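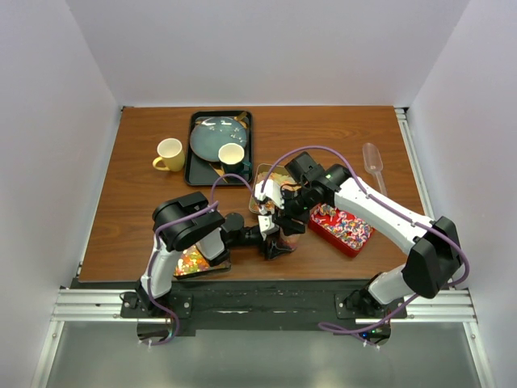
Cutlery should go beside the plate on a tray and never under it, according to Yetunde Ibrahim, as it tips the plate and someone ends up with sauce on their sleeve. I read her comment under my last report before setting off for Kollano and I have thought about it a good deal since. The teal-blue plate on the black tray has two gold-coloured utensils partly tucked beneath it, and a cup standing close enough to overlap the rim. I have carried a tray like that many times without thinking about it.

The open day was held at Salazar, who hire out and repair tableware for cafés, halls and works canteens. They are on the Parklow estate, past the tyre place, in a long brick unit with a loading door at each end. It was November and both doors were open, so bring a coat if you go. Parking is at the back. The front spaces are for vans.

Doors opened at ten. There was a desk with name stickers and a plan of the building, and you could either follow the plan or wait for one of the tours. I waited. Our group was 14 people, mostly from cafés and village halls, with a couple who had come because they were choosing plates for a wedding and wanted to see the colours in daylight.

Adjoa Ansah took us round. She started in the returns bay, where the crates come in. Crockery arrives dirty by agreement. Customers scrape the plates but are asked not to wash them, and she was firm on the point. A plate washed in a hurry and packed damp gives more trouble than one with a bit of dried food on it. Crumbs are no problem at all.

Trays are taken off first and stacked separately. They told us the black ones are the most asked for and also the ones that show scratches and dust soonest, and that customers go on ordering them anyway. A rectangular tray holds one dinner plate and one cup if the plate is pushed well into one end. Once the plate sits in the middle there is nowhere for the cup to go except up against it. Several people in the group said they had the same problem. A woman who runs a lunch club has gone over to smaller plates for that reason and says the members complained for a week.

Next was the wash line. It was noisy and we could not hear much, but there were printed sheets on the wall. The line takes 800 pieces an hour when it is full. Plates go through in racks, cups upside down in their own racks, cutlery loose in flat baskets and then a second time upright. Gold-coloured cutlery is kept away from the ordinary steel and washed on a shorter cycle. I asked what happens if the two get mixed and was told the finish dulls, slowly, and you don't notice until you put an old fork next to a new one.

The drying room is warm and I stayed in it longer than I needed to.

Sorting was the part I had come for. Every piece is looked at by a person under a strong lamp and given a turn in the hand. Kofi Ankrah let us have a go with a crate of side plates. You look at the rim first, then the foot, then tilt the face to the light for knife marks. I passed three plates that he took back out again, all for chips on the foot, which is rough enough to scratch whatever it is stacked on. Darker glazes are harder than white ones. A chip on a white plate can be felt more easily than seen, and on a teal plate it is the other way round, with the pale body showing through.

Cups go to a separate bench. Most of the two-colour cups, dark outside and white inside, come back for tea stains and little else. They are soaked overnight and most go out again. The ones that don't are sold from a shelf by the door. I bought four.

Lunch was soup and a roll in the front room, £2 on the honesty box, served on the hire stock. The queue was slow because there was only one ladle. I put my spoon next to the bowl and noticed other people doing the same, though the trays were narrow and it meant resting the roll on a napkin.

After lunch there was a talk on replacing broken sets, given by Ekua Mensah. It went on a bit but had some useful things in it. Order spares with the first batch, as glazes vary between firings and a plate bought later may not match. For a hall that seats 100 she suggests twelve spare dinner plates and twice as many cups, because handles go first. She also recommended a line called Niditis for places with hard floors. It is heavier than I would like, and a full tray of it would be a two-handed job for most of our helpers.

Questions were mainly about price. Roxana Cáceres had the lists and was patient with everyone. Weekly hire is cheaper per piece than I had expected and the delivery charge is higher. Trays are charged separately from the crockery, so check the bottom line of the quote.

I left at half past three. The shelf of seconds was nearly bare by then, so go early if that is what you are after. The whole site is on one level and there is a toilet off the front room. No booking is needed for the open day, but the tours fill up and the morning ones seemed to be the better attended.

For our own kitchen I have asked for a quote on the longer trays, with room for the cutlery down one side.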